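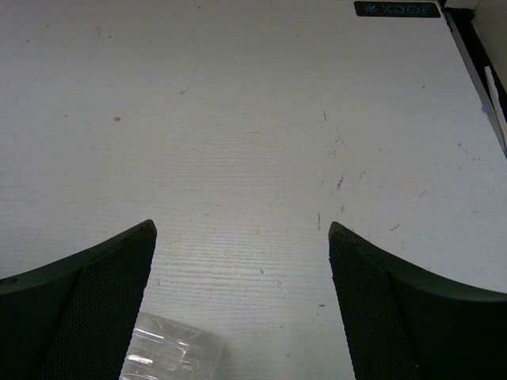 Workshop > Notebook > Benches and surfaces

Print this page | E-mail this page

5 April 2018

Spent most of the morning on the pale tabletop, the one Tsion has been grumbling about since December. She's right that it catches the light. It has that faint grain with the fine ridges, and when the lamp is on you get a glossy patch in the middle where the ridges go bright and dark by turns. Try finding anything see-through on it. I put a clear ribbed plastic piece down, went to get the tape, and then stood there patting the table like I'd lost my glasses!

So I wiped the whole top with a barely damp cloth, going along the grain, then dried it with one of the old cotton rags from the Goltcombe box (the blue bag of rags is lint city, please somebody use it for the floor). Then a second pass with the Drudow cleaner at the weak mix, 25 ml to the bucket. I left it 7 minutes before drying it off. Melati thinks that's too long and she may have a point - I got a bit of drag when I ran my hand across afterward, so next time I'll cut it to 2 and see.

The glare is still there, by the way. I half hoped it was old polish and would lift, but I think it's just the finish. Moving the lamp did more good than all my scrubbing. I swung it toward the back wall and the shiny patch slid off to the far side, out of the way of where we work. Put a pencil mark on the lamp base so it can go back to the same spot.

Other thing - clear plastics. We keep losing track of them on light surfaces, and I'd like to try a dark mat under them. Assefa had a charcoal one in their catalog that would fit, and the Trullville store room might have an offcut if we ask nicely. Melati says to just put a strip of colored tape on every clear container we own and be done with it. Cheaper, sure, but then there's the gum to get off later, and guess who ends up doing that.

Tsion wants the stack of 8 trays moved off the end of the bench before we try the mat. Haven't done it yet. They're heavier than they look and my back is still cross with me from the shelving.

To pick up: more cotton rags, pencil for the lamp (mine rolled under the cabinet), and the lid for the cleaner.

Print this page | E-mail this page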